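Selling an old desktop for parts – quick guide

Do the wipe first. Before anything else. Once the drive is out in a box with four others you will forget which one had your tax stuff on it.

Back up what you want, then full erase, not the quick format. A 400 GB drive can take hours, so start it at night. Sign out of any paid software too, some licenses stay tied to the old machine.

Unplug. Hold the power button 10 seconds. Lay the case on its side, panel off, and take a photo of the cables before you pull any. 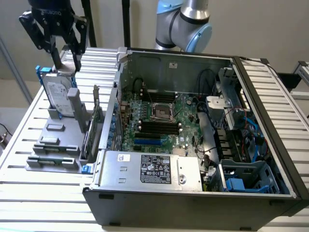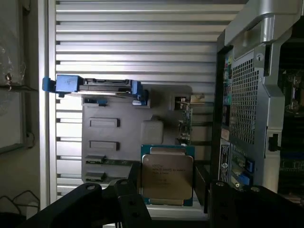
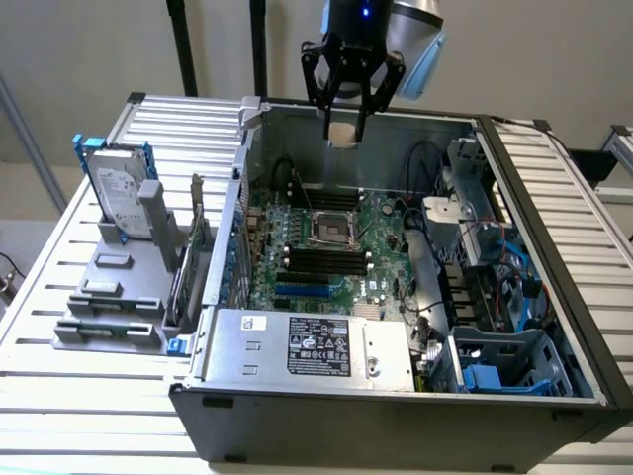
Drives, processors, the case itself – all worth listing seperately.

Prices. Look at sold listings only, asking prices mean nothing. I knock off 20 percent if I can't test a part. Memory goes fast in matched pairs, so list 2 sticks together.

Write the full model number in the title. Buyers search by it. Say "tested" only if you tested it. Rocío Yupanqui at Moduma takes mixed lots if you can't be bothered with single listings, pays less but its one trip.

Packing – anti-static bag, then bubble wrap, then a box that doesn't rattle. Never loose peanuts against a bare board. Processors go in a plastic clamshell, pins not touching anyting.

Keep the serial numbers in a note somewhere. Had a return in October that wasn't the part I sent, and the note got me my money back.

Dead stuff goes to e-waste, not the trash.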